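**Sealing a speckled floor in a rental hall, yes or no?**

**jarnbridge_mel**
We rent out a ground floor hall in Jarnbridge, 2250 square feet, for dance classes and the odd wedding. The floor gets scuffed and the black heel marks don't come up with a mop anymore. One contractor quoted a full grind and reseal. Another said strip it and put down two coats of topical sealer. The prices are far apart. Has anyone done the cheaper one and been happy a year later?

**tack_and_trowel**
What's the floor? Terrazzo and coated concrete get treated differently and people mix them up all the time.

**jarnbridge_mel**
I don't know for certain. The building papers just say "composition floor." It's gray-beige with fine dark flecks all through it, same color everywhere.

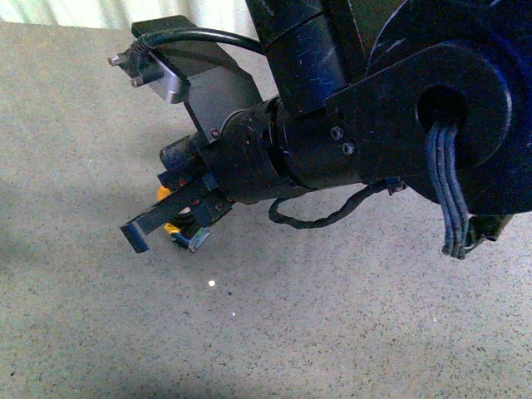

The second contractor wanted to use a stripper he normally uses on vinyl. I asked if that was safe and he said he'd never had a complaint. We have a booking every Saturday until the end of April so I can't close for long either way.

**tack_and_trowel**
Don't let him strip it until you know. Terrazzo with cement in it doesn't like acid, and an epoxy coat can go cloudy with the wrong solvent. Test a spot behind a door first.

**Lucienne Rolland**
I manage a similar hall in Zalamholm. We did the topical sealer, two coats. It looked good for 9 months and then wore through in the doorway. We now recoat that strip every spring and leave the rest alone. I'd do it again. The grind quote we had was silly money.

**ostler60**
I disagree with that. Every recoat builds up at the edges and goes yellow, then you pay for stripping on top. Grind it once and be done.

**Lucienne Rolland**
Ours hasn't gone yellow. It depends on the product and on whether they clean properly before coating.

**ostler60**
Give it a few years.

**tack_and_trowel**
Mel, have you tried a white pad and neutral cleaner on the heel marks? A rental machine is 60 a day at the place I use. You might not need either quote.

**jarnbridge_mel**
I haven't. We've only ever mopped. I'll try a corner on Monday.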